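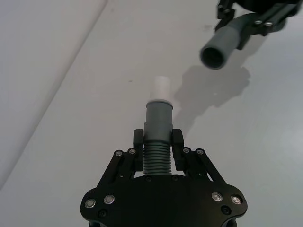

Projektbericht: Selbstironie in Alterskolumnen

1 Material
Untersucht wurden 100 humoristische Kolumnen aus dem Wochenblatt von Widstead, je 25 aus vier Rubrikjahrgängen. Texte unter 500 Wörtern blieben unberücksichtigt. Alle Kolumnen sind in der Ich-Form geschrieben und behandeln das eigene Älterwerden.

2 Kodierung
Kodiert wurden Anlass (Spiegel, Brille, vergessener Name, Arztbesuch), Ziel des Spotts und Verweise auf frühere Fernsehsendungen. Ein Verweis zählt nur, wenn Titel oder Figur genannt werden. Die Erfassung erfolgte in der Tabellenvorlage Batska, zunächst ohne Zweitkodierung.

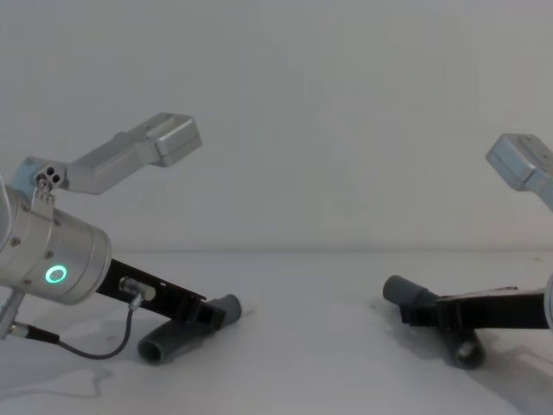 Ashley Mellor wandte ein, die Kategorie »Spiegel« sei zu weit gefasst: Schaufenster und alte Passfotos gehörten nicht hinein, weil dort der Überraschungsmoment anders gebaut sei. Die Kategorie wurde daraufhin geteilt und der gesamte Bestand im Mai neu kodiert.

3 Zwischenstand
Fernsehverweise stehen überwiegend im ersten Absatz und setzen ein gleichaltriges Publikum voraus. Erklärt werden sie selten.
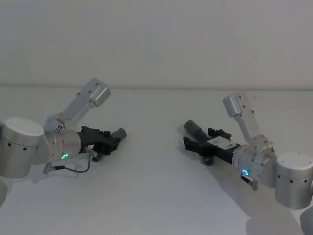
Am Textende fehlen sie fast ganz; dort überwiegt die Rückkehr zum Anlass. Offen ist der Vergleich mit den Kolumnen aus Hatby, deren Jahrgänge bisher nur als Papierbestand vorliegen.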